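4. Does the wipe count as contact? Re-examining success labels in hand-held wiping demonstrations

Most of what we were told about wiping when we began this work was that it was solved. The argument goes as follows: a cloth is light, a table is flat, a bowl is only a table that has been bent, and a policy trained on enough hand-held gripper demonstrations will pick up the rest. We did not find this convincing in July and we are only partly less doubtful now. This section reports what happened when we took the demonstration set described in Section 3 and asked how much of its reported quality survives a second look.

4.1 What the cloth is doing

The demonstrations were recorded with hand-held grippers fitted with a wrist camera, following the Kurov protocol with the changes listed in Section 3.2. Each demonstrator was asked to grasp a cloth, bring it to a bowl, wipe, and release. Labels were assigned by the demonstrator at the end of each take, as the protocol asks. In total 267 takes were kept.

Our first concern is with the grasp. The usual treatment reduces it to a gripper opening and a pose, as if the cloth were a small block. A thin cloth pinched between two fingertips has very little in common with a block. It fans out on one side of the pinch and spreads on the other, and two grasps with the same opening can leave very different amounts of material available for wiping. In Figure 4a the cloth is bunched tightly at the fingertips while the material beyond them is open, with one thick twisted fold and one flatter layer. A state vector with one number for the opening records none of this.

Figure 4a. Wrist view with a white cloth pinched between the fingertips over the marble-patterned table. Note the fold on the right half of the cloth and the spread of material behind the fingertips.

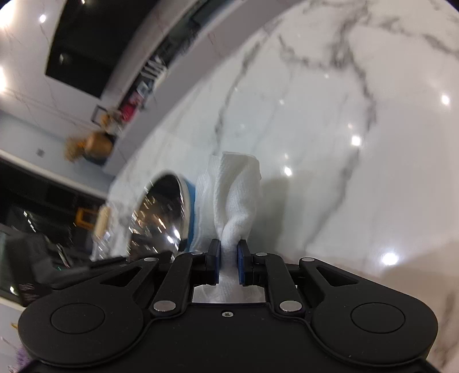

4.2 Relabeling

Three of us (Jalali, Baptista and Cordeiro) relabeled the takes independently, without access to the demonstrator's label. We used a stricter rule: a take is a success only if the cloth can be seen to touch the bowl for at least 5 seconds, added up over the take. Anything the rater could not decide was marked undecided and kept as a third class.

The demonstrators had marked nearly everything a success. Under the stricter rule, 90 takes lost that label in the majority vote. We want to be careful here. Losing the label does not mean the wiping failed. In many of these takes the cloth passes out of the wrist view, or behind a finger, at just the moment when contact would have to be judged, and the rater had nothing to go on. A policy trained from the same view has nothing to go on either, and this seems to us the more serious problem. The demonstrator feels the cloth drag on the metal. The camera does not.

Disagreement among raters was not evenly spread. It was worst in takes with two grippers, where one holds or steadies the bowl and the other moves the cloth. We had expected the second gripper to help by keeping the bowl in place, and perhaps it does. It also means that the camera nearest the bowl is often not the one on the gripper doing the wiping. Figure 4b is typical of what the raters were given. The bowl sits right of center in the view with a finger on either side of its rim, the second gripper enters from the right with motion blur, and the white material near it blends into the white table.

Two further points about the surfaces. The polished steel interior returns its surroundings as brown and gray bands, with scattered highlights, and a dark blue reflection of the finger pad shows up on the bowl next to the pad itself. Baptista twice marked a reflection as contact and corrected himself on the second pass. The tabletop is glossy as well, and its overhead-light reflections gave our feature tracker (Tavares, default settings) false tracks that slid along with the camera. We masked the brightest ones by hand for the evaluation takes only. We do not recommend this as a method.

4.3 Effect on the trained policy

We trained the same network on the original labels and on the relabeled set, with undecided takes removed in the second case. Valente ran both on the Dultolar arm pair, in an order that Abreu drew and kept from the person scoring. The policy trained on fewer takes did no worse on reaching and grasping. On wiping it kept the cloth against the bowl for longer, though the gain came almost entirely from one of the three bowls we tested — the shallowest one. On the other two we cannot separate the policies.

It would be easy to read this as support for cleaner labels, and earlier work on the Flondness benchmark has been read that way. We think the evidence is thinner. Removing takes also changes the mix of demonstrators, and the demonstrator with the slowest hand is over-represented in what remains. Slow demonstrations may be enough to explain the gain on their own. A proper control would remove the same number of takes per demonstrator at random, and we have run it only for the shallow bowl, where it closes part of the gap.

Figure 4b. Wrist view from a two-gripper take. The cloth or film at right was scored as touching the bowl by one rater and as undecided by the other two.
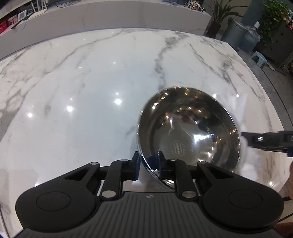 Tavares, Mon 18 October

Note added after internal review. Abreu asked whether the 5 second threshold was chosen before or after the raters had seen the data. It was chosen after a pilot pass on takes that are not part of the final set, but by people who had already watched some of the final set being recorded. Readers should treat it as a choice made with partial knowledge. Repeating the vote with a threshold of 3 seconds returns a few takes to the success class and leaves the comparison in Section 4.3 unchanged in direction. The per-rater labels, including Baptista's first pass, will be released with the takes.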